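Progress report to the Postma fund
Waltdale workshop, open day
9/5/18

Dear Nathalie,

The open day went better than any of us had hoped. We had planned for 29 visitors and 50 came, so Toon Dierckx ended up giving his introduction twice, the second time in the corridor with the door propped open. A party of 7 had come over from Mesden by train and stayed until we locked up!

Most of the day went on the two-arm table, paid for out of your second instalment. Visitors wanted to see bowls being sorted and stacked, and they asked far better questions than I was ready for (how does one arm know where the other one is, and what if a bowl is upside down?). Cor Koster answered nearly all of them while keeping the runs going.

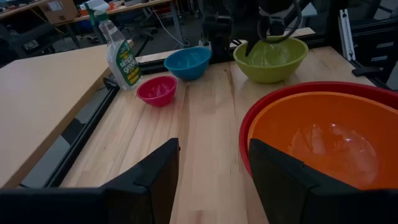

Bowl stacking at the two-arm table: orange inside red, with one arm reaching into the green bowl.

We did nine runs in front of the public. Two had to be stopped when the arms came too close to each other, and Cor let people watch him restart them, which went down very well. The smallest bowls are still the hardest to grip, and new fingertips are on order from Usel.

Spending is on budget apart from the catering, where we went over a little. Dolores Castellanos will send the receipts separately. We would love to hold a second open day in December, with a bigger room and a proper sign-up list, and I will send you a costed plan for it with the next report.

Khanyisile Shabalala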